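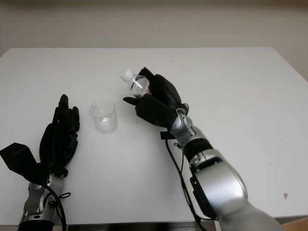 About us

Drorico tests machines on everyday chores. We are a small company based in Ralwood, in a unit that used to be a carpet showroom, and we work for people who need to know whether a robot can do a given job before they spend money on it. Our customers are mostly care providers, housing associations, kitchen fitters and small factories. Some of them come to us after seeing a film on the internet of a robot folding a shirt. They want to know if it can fold their shirts.

Usually the answer is no, or not yet, or yes but only if the shirts are all the same size and laid out flat first. We write that down, with the results behind it, and the customer decides what to do next.

What we do

We take a chore and break it into steps that can be passed or failed. Pouring a drink of water sounds like one job. On our test sheet it is a long list. The robot has to find the bottle, pick it up low enough to tip it, bring the neck to the cup and stop before the cup is full. A bottle with the screw cap still on is a harder test than an open one, and we score the two separately. A clear plastic cup is harder than a china mug because many cameras have trouble with see-through things, and a light cup is easily knocked over by a hand that comes in too low. We also use two-handed set-ups, with one robot hand by the cup and the other holding the bottle, as most people would do it at a kitchen table.

We run each test on a plain table to begin with. If the machine copes, we move it to our kitchen room, where there is a draining rack, a bin in the way and a window that lets in low sun in the afternoon. A lot of machines that do well on the plain table do badly in the kitchen room.

Chores on our current list:

Pouring water into a cup
Opening screw caps and ring-pull tins
Loading and emptying a dishwasher
Wiping a worktop
Folding towels, shirts and fitted sheets
Sorting loose fixings into trays
Packing mixed items into a carton
Sweeping up around a workbench

There are 52 tests in the full set. Nothing we have tried has passed all of them.

Where things stand

We are often asked if machines can do housework. Robot vacuum cleaners work well enough on flat floors and people buy them. Past that, it gets patchy. Arms fixed to a bench can pick up hard, regular objects all day long and put them where they should go. The same arms struggle with cloth, with cables, and with anything wet. Hands with fingers and a thumb can hold more kinds of things than a simple two-sided grip, but they have more parts to go wrong and they take longer to set up.

Shop-floor work is further along than housework. A factory can decide where the boxes go, keep the lights the same and tell people to stand back. A home can't do any of that. The person living there moves the kettle, buys a different brand of milk and leaves a coat on the chair.

Speed matters too, though it is rarely mentioned in sales talks. A robot that takes several minutes to pour a glass of water may be a great help to somebody who cannot lift a bottle. It is no use in a canteen. We always report the time next to the pass or fail, and we say if a person had to step in.

How we started

Drorico began as the testing side of Clelaneo, which makes lifting gear for warehouses. Clelaneo wanted to try robot arms on its own packing line and could not find anyone to check them who was not also selling them. The testing work grew and we became a separate firm. Clelaneo is still a customer and pays the same rates as everyone else. We do not sell robots, take commission on them or accept free machines to keep.

Our test set is called Gape. The name comes from the first test ever written for it, which was opening a cardboard carton and holding the flaps apart. The current version was released in November, with new tests for cloth and a stricter rule on spills. Any water on the table now counts as a fail, however small the drop.

Working with us

A standard test takes 2 weeks from the day the machine arrives. You get a written report, uncut film of every attempt including the failed ones, and a call to go through it. Makers can be in the building while we test but cannot adjust the machine once a run has begun. If you only want a single chore looked at, we can do a short test and send a shorter report.

We can also visit your site first and tell you if a test is worth having. Sometimes a better shelf or a trolley would solve the problem for less.

Visits to the Ralwood unit are by appointment. There is parking at the back, next to the tyre place, and step-free entry from the same side. Please allow time to sign in and be shown where you can stand when the arms are moving.

Page last updated March 2019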